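August, notebook, visitor guide job

Started 9.40. Picked up where Mirela left off with the Corkireo walking route. The old text still sends people from the ferry landing up the main road, and the hotel desks say guests come back complaining about the hill. Rewrote the first leg to go by the market and the lower steps. It adds 400 metres but is flat most of the way.

Ticket prices checked by phone. Fendano tower is now 411 for adults, under-fives free. The combined pass with the Dukidetti gardens is 661. Our draft still had last season's figures on both pages, so both are corrected. The gardens now shut on the first working day after a public holiday. Needs a line in the box.

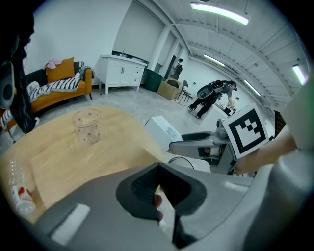
Two grippers, one with its marker on.

Asked Quentin about the night bus. He says the stop by the Ververidis hotel has moved to the other side of the square and the timetable online is wrong. Waiting for the bus office to confirm before changing the map. Left it in pencil.

Hotel section is too long. Cut the paragraph on room views and kept the one about luggage storage, as day visitors off the ferry ask for it most. Also took out "must-see" wherever I found it. Mirela wants the food part moved ahead of the museums. I would leave it where it is, but we can try it on the next print.

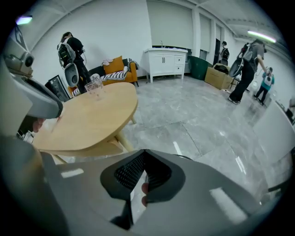
Round table, clear cup on the far side.

Map version 2 saved in the shared folder, old one kept. The legend still overlaps the harbour at small size.

To do:
Ring the bus office again after 14.00
Garden opening hours into the box
Ask Quentin for the spelling of the street behind the market, two signs disagree
Walk the lower steps with a suitcase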